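Robotics Workshop, Unit 4
Care and setup of the hand-held gripper

Read this before the October bench session. Bring the unit 3 sheet with you, as the part names are the same.

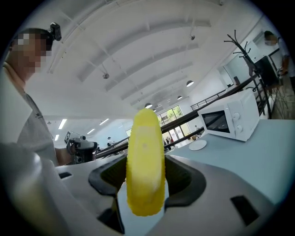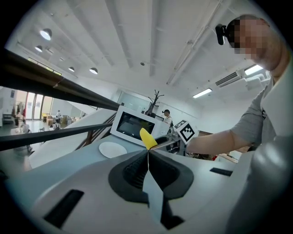 Both: gripper holding a yellow test piece, microwave and plate on the table.

Marina Gavalas
Instructor, Workshop and Bench Practice

1. Before you pick it up

The bench unit is Tollico no. 41. Sign it out in the log and check that the last entry was closed. If a fault is noted there, take it to the bench desk first.

2. Fingers and pads

Open and close the jaws slowly, 12 times, with nothing between them. The travel should feel the same from end to end. A catch near the closed position is nearly always dirt in the channel – brush it out dry. No oil on this part.

Wipe the pads with a damp cloth. Solvent hardens the rubber, and a hard pad lets foam slip. Change pads as a pair, even when only one is worn. Spares are in the Petridis drawer, part 377.

3. Grip check

Use something soft and light. Close on it, hold the gripper upright, then tip it slowly to each side. If the piece creeps, look at the pad seating before you touch the spring. Most creep we see in this course is a pad that was not pushed fully home.

4. Marker tags

A tag must sit flat and be clean. Check the corners for lifting. Do not tape over a lifted corner – replace the whole tag and write it in the log, as the position has to be checked again.

5. Putting it away

Jaws open, never clamped on a test piece overnight. Close your log entry.

For next time: write up one fault from the log, 2 pages at most.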